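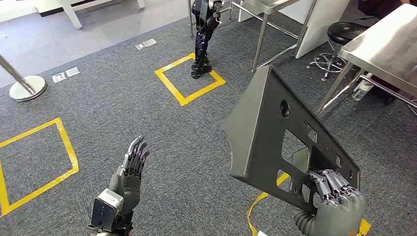
Marking the floor before sorting parts

December 2, 2023
Posted by Leltside Notes

I've spent most of this week sorting molded panels, and the thing that helped most was a roll of yellow tape.

The parts come up from Sorness in mixed crates. The big dark gray ones are the slow ones to sort. They have a raised rim, a large rectangular opening in the middle, a few smaller cutouts and a flange down one side that tapers to a point. None of it is symmetrical, so they don't stack like trays. Put two together the wrong way and the flange sticks out into the aisle.

I used to lean them along the wall. Now I tape squares on the carpet and each batch gets its own square. I sort by the round hole near the top – if it lines up with my gauge the panel stays, and if not it goes back. Out of the last crate, 3 went back.

Yellow shows up well on gray carpet. I was worried about the glue, but I pulled up one strip after seven days and it came away clean. I would still test a corner first.

Next I need to do the Vunisar crate, some 4,000 small clips. Those are going in bins.

Comments

Suvarna
What width tape? Mine curls at the corners.

Leltside Notes
Two inch. I overlap the corners and press them down with a roller.

gridline
We do this in our store room too. Write the batch number on the tape, saves a lot of walking.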